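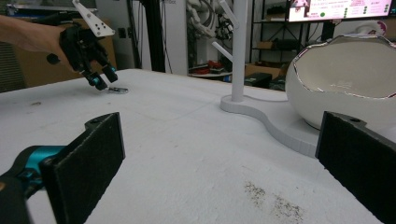 Cleaning and Resetting White Work Tables

Clekville Shared Workrooms – Care of Furniture
Revised 2019-07-25

Light-coloured tables show every mark, and small dark specks left on a matt surface become harder to shift with each week that passes. Members are asked to follow the procedure below at the end of every booking in the Prudier and Gemine rooms.

What you will need

A soft brush, two clean cotton cloths, a bowl of warm water, washing-up liquid and bicarbonate of soda. All of these are kept in cupboard 42. Scouring pads and powder cleaners must not be used, as they polish a matt finish and leave shiny patches which cannot be put right.

Clearing the table

Remove small items first. Thin metal pieces should be picked up and placed in the parts tray, never swept along the surface, where a sharp edge may leave a scratch. Stands and other upright pieces should be lifted by the base, with one hand steadying the pole. If a cable runs across the table, unplug it at the wall and coil it before any water is brought near.

General cleaning

1. Brush the whole surface towards yourself and collect the dust in a cloth.
2. Add a few drops of washing-up liquid to the water. Wring the cloth out well, then wipe from the far edge to the near edge in long, straight strokes.
3. Wipe again with plain water.
4. Dry with the second cloth. Water left standing at the table edge can work its way into the join.

Treating marks

Brown marks are often tea or coffee and will usually lift with a second wipe. Groups of dark grey specks need more patience. Mix bicarbonate of soda with a little water to form a soft paste, spread it thinly over the area and leave it for 4 minutes. Rub gently with a damp cloth, working inwards so that the marks are not spread, and rinse. The treatment may be repeated up to 3 times in one day. If the specks remain, leave them and complete a furniture report – stronger products are held at the office and are applied by staff only.

Putting things back

Allow the surface to dry fully before replacing any equipment. Curved bases should sit wholly on the table, with no part over the edge, and cables should lie along the back.

Tables in the Xolalpa room have an oiled finish and are covered by a separate sheet. Furniture reports may be handed in at the front desk or left by telephone on extension 713.

Filed under: Room Care, Furniture, Members' Guidance
4 shares | 3 comments
© Clekville Shared Workrooms | Contact us | Back to top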